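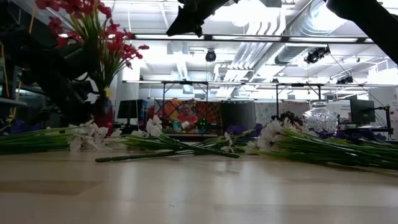

Page last changed: 2018-02-25

Progress report on the Rolummont refillable pod, for our friends at Meredith

First of all, thank you for your patience while we moved workshops, and for the very kind note that came with the second payment. It has been pinned up over the filling bench ever since and cheers us all up on slow mornings.

You will remember that the grant was to help us bring out a refillable pod for people who have given up smoking but find the bigger vaping kits fiddly. We have now built 45 pods by hand and handed them to testers, most of them customers of the Kelletti shop, who have been generous with their time (and their opinions!). The main complaint was leaking round the filling plug, especially when the pod had been carried on its side in a coat pocket. 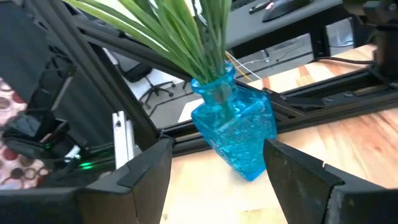
We tried a thicker plug first, and it did help, but older testers told us they couldn't get a fingernail under it, so back we went to the drawings. The version we like now has a small tab and a softer seal. Of the 45 pods, 3 still leaked with the new plug fitted, and all of those had come from the same early mould, which we have stopped using.

Coils have been a happier story. Arine sent us the cotton we had asked for, and the burnt taste that spoiled the autumn batch hasn't come back. We still get a slightly weak draw when the pod is nearly empty, and I would like to open up the air hole a touch before we order any more parts.

On money, we are £123 over on postage, as testers kept asking for spare coils and I hadn't the heart to say no. It has been covered by what we saved on packaging.
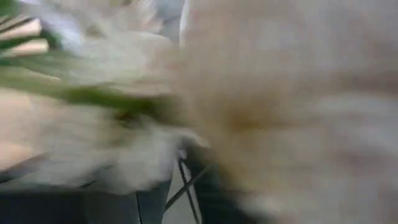 Geetha Murthy

In March we hope to make a further 60 pods with the tabbed plug and the wider air hole. The leaflet also needs redoing, as several people filled the pod right to the brim and then wondered why it gurgled. I'll send you the new wording before it goes to the printer, and if you could let me know which address you'd like the sample pods sent to, I'll get them parcelled up.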